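From: Macarena Moya
To: Cedcombe building list
Subject: Re: [cedcombe] Tape on the carpet, second floor

Hello all,

Replying to the message from the Vekthorpe desk, quoted here so that the people who joined this month have it.

> We would like to know what kind of tape is allowed on the
> carpet in the shared rooms. Our lease says "no adhesives on
> floor coverings" but there has been yellow tape down in at
> least two rooms since we moved in. If it is allowed, who
> takes it up at the end? We were charged 900 for carpet
> cleaning at our last place and would like to avoid that.
> Also, can the lines stay where they are for June?

The lease wording is older than the carpet. Floor marking tape is allowed in the shared rooms on the second floor as long as it is the low-tack vinyl kind sold for carpet. Duct tape, packing tape and anything double-sided are still out. I had to have 11 tiles replaced in the Midia room last year after double-sided tape was used under a mat, and the glue could not be lifted out of the pile.

Whoever puts tape down takes it up. Please write your group and the month on the sheet inside the door when you lay a line, so that I know whom to ask. If a line has no entry on the sheet, I will post here first and take it up after 9 days.

A few things that help when you lay it:

Vacuum first, along the line and a hand's width to either side. Grit under the edge is what makes it lift.

At a corner, cut the tape and start a new piece. Folding it over leaves a thick spot that catches shoes and vacuum heads.

Press it down with the flat of your hand or a roller. Don't stretch it as you go, or it will creep back and pucker.

When you take it up, pull slowly and low, back along the line. If the pile stays flat, brush it against the lie with a dry nylon brush. Please don't use solvent. The Londoño people tried it on a hidden tile and it took the color out.

On the speckled blue-gray carpet you can see a yellow line well enough from standing height. White gets lost in the flecks, so please stay with yellow. Tape that has gone pale and stiff should come up and be replaced - it splits into short lengths if you wait too long.

As for June, yes, the lines can stay. The cleaners come in at 5 in the morning and have been told to vacuum across the tape and not along it. Bits of plastic and other loose things on the floor should be picked up the evening before. They will not move them for you, and they skip the patch around anything left lying.
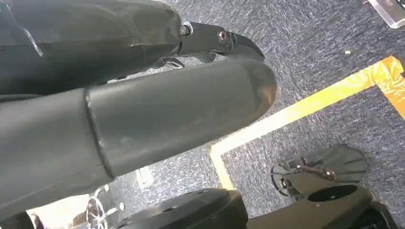 Vekthorpe desk wrote back to ask whether the rule on corners applies to lines that are already down, or only to new ones. Only new ones. If an old corner is flat and holding, leave it alone until the line is due to come up.

The sheet for the second floor is nearly full and I will put a fresh one in the sleeve tonight. Please copy over your own entries if your line is staying.

Macarena Moya
Cedcombe, second floor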